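Print this page | E-mail to a friend
Filed under: Home & Storage > Shelving

Kullevthorpe shelf unit from Lorente: three months in

I'd wanted proper shelves for the back bedroom for ages, and when Olaia Cordero next door said hers had survived two teenagers I gave in and ordered the same one.

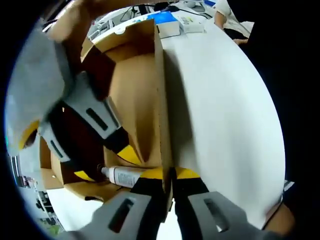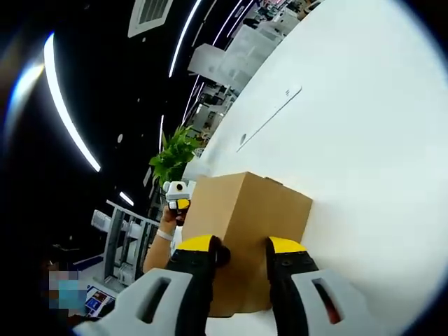
Brown cardboard in both shots.

Putting it up took me one long evening with the radio on (and one cup of tea down the instruction sheet, my fault). The holes all lined up, which is more than I can say for the Mivia bookcase I had before! I've got 260 paperbacks on it now plus my sewing things, and the middle shelf hasn't bowed a bit.

Grumbles? The feet are a nuisance on carpet, and the white finish shows every fingerprint. I'd also have liked a second fixing for the wall – I bought my own in the end.

Still, I'm really pleased with it and I'm already eyeing up the narrow one for the landing. Four stars from me, and it would be five with better feet.

Tags: shelves, spare room, flat-pack, Lorente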